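Über uns

Schön, dass du da bist! Ich bin Gayan Wijesinghe und ich mische Gewürze und Tee. Die Firma dazu heißt Silludari, und wenn du bei uns anrufst, hast du meistens mich am Telefon, manchmal mit einem Löffel im Mund. Auf dieser Seite wollte ich eigentlich kurz erzählen, wer wir sind und wie wir arbeiten. Kurz ist mir noch nie besonders gut gelungen, also hol dir ruhig eine Tasse von irgendwas.

Wie es losging

Angefangen habe ich in meiner eigenen Küche, mit 2 Schraubgläsern und einem Mörser, der so schwer war, dass ich ihn auf dem Boden benutzt habe. Ich hatte damals einen Bürojob, einen ganz ordentlichen sogar, und abends habe ich Currypulver geröstet. Meine Nachbarn im Haus haben das lange mitgemacht. Irgendwann hing ein Zettel an meiner Tür, und ich dachte, jetzt kommt der Ärger – aber darauf stand nur, ob man von dem, was da so riecht, auch etwas kaufen könne. Das war die erste Bestellung. Ich habe sie in ein altes Marmeladenglas gefüllt und fünf Euro dafür genommen, und danach hatte ich ein schlechtes Gewissen, weil das Glas noch ein Erdbeeretikett hatte.

Die Mischung gibt es bis heute. Sie heißt Tukent, und falls du dich fragst, was das bedeutet: gar nichts. Ich habe das Wort beim Abwaschen vor mich hin gesummt und es ist hängen geblieben. Drin sind Koriandersamen, Kreuzkümmel, Fenchel, schwarzer Pfeffer, Curryblätter und ein bisschen gerösteter Reis, der alles etwas runder macht. Ich röste dunkel, dunkler als die meisten, und das mögen nicht alle. Wer es heller haben will, dem schicke ich gern einen anderen Laden, das meine ich ganz ernst.

Gisico kam später dazu, das ist unser Tee. Genauer gesagt ein schwarzer Tee mit Zimt, Kardamom und etwas getrockneter Orangenschale, den ich zuerst nur für Weihnachten gedacht hatte. Im Januar wollten die Leute ihn weiter haben, im März auch, und im Hochsommer hat mir jemand geschrieben, dass er kalt mit Zitrone noch viel besser sei. Ich habe es ausprobiert und muss leider zugeben, dass das stimmt! Seitdem steht es als Tipp auf der Tüte.

Wo wir sitzen

Unsere Werkstatt liegt im Hinterhof, einmal durch die Toreinfahrt und dann links an den Fahrrädern vorbei. Früher war hier eine Schneiderei, und in den Ritzen vom Dielenboden finden wir beim Fegen immer noch Stecknadeln. Vorn ist der Raum, in dem gemischt und abgewogen wird, hinten das Lager, und dazwischen eine winzige Teeküche, in der genau eine Person stehen kann, wenn die Tür vom Kühlschrank aufgehen soll. Ich finde es trotzdem gemütlich. Im Winter riecht das halbe Treppenhaus nach Zimt, und der Paketbote bleibt gern eine Minute länger, als er müsste.

Am meisten mag ich die Tücher. Auf einen blanken Metalltisch mit Lücken kannst du keine Pfefferkörner legen, die sind schneller durch, als du gucken kannst, und unten drunter finden sie sich dann mit den Stecknadeln zusammen. Also kommt bei uns Stoff drauf, und wenn schon Stoff, dann bitte einer, den man gern ansieht. Ich habe über die Jahre eine kleine Sammlung zusammengetragen, von Flohmärkten und aus Restekisten. Am liebsten habe ich eines in Cremeweiß mit chinesischen Schriftzeichen in Schwarz, groß und schwungvoll, dazwischen ganz kleine Reihen und lauter eckige Stempel. Lesen kann ich davon kein einziges, ich gucke nur gern drauf. 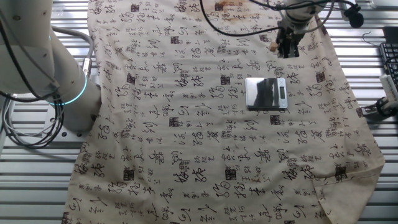
Flecken gehören bei solchen Tüchern einfach dazu. Wer mit Kurkuma, Tee und Zimt arbeitet und dazu helle Stoffe aussucht, der hat sich das selbst eingebrockt, und ich bügele auch nicht. Meine Mutter würde etwas dazu sagen. Die Ware selbst kommt mit dem Stoff natürlich nicht in Berührung, die bleibt in Schüsseln, Schalen und Tüten, und was daneben fällt, wandert in den Eimer.

Wie wir wiegen

Gewogen wird bei uns mit kleinen digitalen Küchenwaagen. Ich weiß, das klingt nicht nach Manufaktur mit Tradition, da stellt man sich eher etwas mit Messinggewichten vor. So eine hatte ich auch mal, die sah wunderbar aus und lag ständig daneben. Eine flache Waage mit glatter Fläche wische ich in zwei Sekunden ab, und das mache ich am Tag so oft, dass es sich lohnt.

Wie das Abwiegen abläuft, werde ich oft gefragt, deshalb einmal der Reihe nach. Zuerst kommt die leere Schale auf die Waage, dann wird auf null gestellt, dann kommt das Gewürz hinein, und zwar immer das leichteste zuerst. Curryblätter wiegen fast nichts, und wenn man sie am Ende auf einen Berg Koriander häuft, rutschen sie herunter und man ärgert sich. Jede Zutat bekommt ihre eigene Schale. Erst wenn alle Schalen dastehen und ich noch einmal ins Rezept geschaut habe, wird zusammengeschüttet. Früher habe ich alles in eine einzige große Schüssel gewogen, das ging flotter, bis ich einmal beim Kreuzkümmel ans Telefon gegangen bin und danach nicht mehr wusste, ob er schon drin war. Er war schon drin. Ich habe ihn noch mal reingetan. Den Kreuzkümmelunfall haben wir monatelang selbst aufgegessen.

Eine normale Charge Tukent sind 2000 Gramm. Mehr passt nicht in die Trommel, und weniger macht beim Rösten keinen Spaß, da wird es ungleichmäßig. Beim Rösten geht Gewicht verloren, und das Mahlen kostet auch noch etwas, deshalb wird vor dem Abfüllen wieder gewogen und die Zahl ins Heft geschrieben. Das Heft ist aus Papier und liegt neben der Tür. Ich hatte dafür mal eine Tabelle auf dem Rechner, aber mit gelben Fingern auf einer Tastatur, das wollte am Ende keiner mehr anfassen.

Inzwischen sind wir bei Charge 794. Als wir auf die 1000 geschaut haben und gemerkt haben, dass die gar nicht mehr so furchtbar weit weg ist, kam die Frage auf, ob wir dann ein Fest machen. Ja, machen wir! Im Hof, mit Reis und drei Currys, und wer diese Seite bis hierher gelesen hat, ist hiermit eingeladen. Den Termin schreibe ich rechtzeitig in den Rundbrief.

Wer noch dazugehört

Zuerst Paul. Paul ist unsere Mühle. Auf der Seite klebte beim Kauf noch ein Streifen Klebeband mit diesem Namen, vermutlich der Vorbesitzer, und wir haben das einfach übernommen. Paul ist laut, er wird warm, wenn man ihn hetzt, und er braucht nach Zimt eine gründliche Reinigung mit trockenem Reis, sonst schmeckt der Pfeffer danach nach Gebäck. Wenn in einer Mail von uns steht, dass sich deine Lieferung wegen Paul verzögert, dann ist also niemand krank, dann wechsle ich gerade eine Mahlscheibe.

Meine Schwester macht die Buchhaltung und hat das letzte Wort bei allem, was Geld kostet. Mein Schwager klebt Etiketten, und zwar gerader als ich. Im Herbst, wenn es viel wird, helfen zwei Studentinnen beim Packen, die beide schneller falten als wir alle zusammen und dabei Hörspiele laufen lassen. Ich bin seitdem auf dem neuesten Stand, was Krimis angeht.

Woher die Sachen kommen

Den Zimt und den Pfeffer beziehe ich über einen kleinen Importeur, mit dem ich seit den Anfängen arbeite. Ich bekomme vor jeder größeren Lieferung ein Muster, rieche daran, koche damit und sage ja oder nein. Nein sage ich selten, aber es kommt vor. Den Fenchel kaufe ich ganz nah, von einem Hof, zu dem ich mit dem Auto fahre, und da nehme ich dann meistens auch noch Kartoffeln mit. Curryblätter sind das Sorgenkind. Getrocknet verlieren sie viel Aroma, und frisch halten sie kaum, also kaufen wir sie frisch und trocknen sie selbst, langsam und bei niedriger Temperatur. Wenn es gerade keine guten gibt, gibt es eben auch gerade kein Tukent. Das steht dann im Shop, und ich bitte um Geduld.

Aromen, Rieselhilfen und Salz sind in unseren Mischungen keine drin. Deshalb klumpt so eine Tüte auch mal, gerade wenn sie offen neben dem Herd steht. Einmal kräftig schütteln oder mit der Gabel durchgehen, dann ist alles wieder gut.

Vorbeikommen

Einen richtigen Laden haben wir nicht, aber du kannst gern in den Hof kommen und klingeln. Vormittags ab zehn ist eigentlich immer jemand da, ab 16 Uhr wird es Glückssache. Bring gern eigene Gläser mit, die fülle ich dir ab und wiege sie vorher leer, damit du das Glas nicht mitbezahlst. Bitte richtig trocken, das ist mir wichtig. Und wenn du zum Rösten kommen möchtest, ruf vorher an, ich röste nicht jeden Tag, und an Rösttagen ist es so verraucht, dass man besser nicht den guten Mantel trägt.

Im September machen wir wieder die Mischabende. Wir sitzen dann zu sechst um den Tisch, jeder bekommt eine Waage und ein paar Schälchen und mischt sich sein eigenes Currypulver zusammen. Vorkenntnisse braucht man keine. Ich zeige, womit man anfängt und wovon man besser nur ganz wenig nimmt (Nelken!), und danach wird gekocht und gegessen. Die Rezepte schreiben wir auf Kärtchen und heben sie hier auf, du kannst deine Mischung also später nachbestellen. Anmelden geht per Mail oder am Telefon, und sag bitte gleich dazu, falls du etwas nicht verträgst. Senf und Sesam liegen bei uns offen herum, das lässt sich in so einem kleinen Raum nicht trennen.

Parken ist im Hof schwierig, die Einfahrt gehört zur Hälfte dem Fahrradladen. Am besten an der Straße stehen bleiben und die paar Meter laufen. Die Klingel ist die unterste, und sie klemmt ein bisschen, also ruhig fest drücken.

Bis bald, ich setze schon mal Wasser auf!

Gayan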